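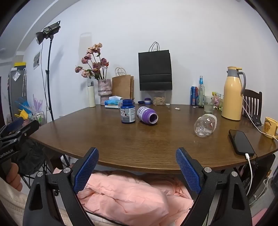
Practice table for the bottle and cap task, with the hand-held grippers

Olside Robotics Club
Minutes of the January meeting

Start: 6.30 pm
Quorum was met. Apologies were taken as read.

1. Minutes of the previous meeting
Agreed, with one correction. Under item 4 the entry fee was shown as paid. It was paid the following week.

2. Matters arising
The spare key to the store cupboard has been returned. The broken trolley has not been replaced and is to be left off the kit list until it is.

3. Welness Challenge: manipulation task
The club has entered 2 teams. The task is to pick up open bottles, stand them upright and put the matching lids back on. Demonstrations are recorded by hand with the grippers and then used to train the arm.

The junior team reported on its work on the table. It is using a dark blue supplement bottle, a purple and white bottle and a clear plastic water bottle. Bottles are started both standing and lying on their sides. Other household things are left on the table during recording, as the rules allow a cluttered surface.

The team finds the clear bottle the hardest. It asked whether it could be dropped from the set. The meeting felt it should stay in, as the rules mention transparent items. Agreed.

Small caps were discussed. The senior team has been closing the gripper too early and pushing the cap away. It will try a slower approach and report back.

The club now has 1,585 recordings. Of these, 785 have been checked and labelled. Members who record are asked to check their own runs before starting new ones. File names must include the team letter and the session number.

4. Equipment
Gripper pads to be wiped down after each session. Screws at the finger pivots to be checked once a month and the check written in the log.
The Drarov arm still stops when the wrist is turned fully. The maker has been written to. Until there is an answer the wrist limit stays as set in December.
Charging leads to be labelled.

5. Visit to El-Sayed workshop
Places are limited and juniors have first choice. Consent forms to be in before the next meeting. Travel is by minibus, leaving at 9 am.

6. Money
Subscriptions are still owing from several members. A reminder will go out with these minutes. Purchase of a second storage drive was approved.

7. Any other business
A request to move the start time to 6 pm was put to a show of hands and not carried.
Members are reminded to bring lids as well as bottles when donating items.

Meeting closed at 7.50 pm.

Actions
Junior team: record more runs with the clear bottle
Senior team: slower approach on caps, report next meeting
Secretary: subscription reminder, consent forms
Equipment officer: lead labels, pivot check log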